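The Wrong Kind of Patience

I have now spent 74 evenings teaching a robot arm to do something my niece could do before she could talk, and I would like to register an opinion about it, which is that we should all be doing this and we should all stop telling people it saves time.

The shop is called Trumgate. It's a shared workshop, which means I pay a monthly fee for the right to look for the good hex keys. In May a few of us pooled our money on parts for a build we named Dillia, after a misprint on a box of bearings. The plan was simple. Dillia would pick up a small round object and set it down somewhere else. We wrote the plan on a whiteboard with a drawing of a hand, and under the drawing someone wrote "2 weeks," and that whiteboard has since been turned to face the wall.
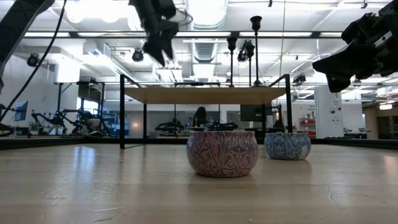 By the Dusow workshop columnist

Round tins are a terrible thing to give a gripper. The sides bulge, so two flat fingers touch them at two small places and nowhere else. Squeeze at the widest part and you have a hold. Squeeze a little above it and the fingers slide up the curve and close on air with great confidence. A shiny tabletop doesn't help, either. Ours hands the camera a second, dimmer tin underneath the first, and for most of a month Dillia took a sincere interest in that one.

You could solve this by using a block. People stop at our bench all the time to suggest a block. I have nothing against blocks, and every video that ever made me want to build a robot had one in it. But I don't own any blocks. I own tins, mugs, a bag of onions and a drawer of takeout lids, and if the machine is going to live among people it had better get used to how people shop.

My quarrel is with the way home automation gets sold to us. The kit we started from, the Tavares, came with a booklet promising "hours back in your week." I kept a log. In the first stretch I ran 525 attempts, and 400 of them ended with the tin somewhere other than where it was supposed to be. I moved each of those tins back by hand. If you're keeping score, I have personally performed the task far more often than the robot has, and nobody has written a booklet about me.

I don't hold that against the machine. I hold it against the booklet. A person who buys a guitar isn't promised hours back in her week. She's told she will be bad at it for a long while and that her neighbors will have views. A home robot build belongs on the same shelf as the guitar, along with sourdough and old motorcycles, and it would have a lot more happy owners if the box said so.

What I got for my evenings was a strange new respect for my own wrist. I can pick up a tin while reading the mail. I don't plan the approach, I don't check the lighting, and if the thing starts to slip I fix it before I know it slipped. Try writing that down as instructions. I did, and I got four pages in before the fingers had touched anything.

There's also the cable, which I had not thought of as a moving part. It is a moving part. We tied it back, and the arm lost its reach to the left. We let it hang, and it swept the table on the return trip like a tired waiter. We have settled on a length that is wrong in both directions and seems to make everyone equally unhappy.

The current argument at Trumgate is whether to buy softer fingertips or keep working on the aim. I'm for aim. The fingertip people are probably right, and they have already ordered the silicone.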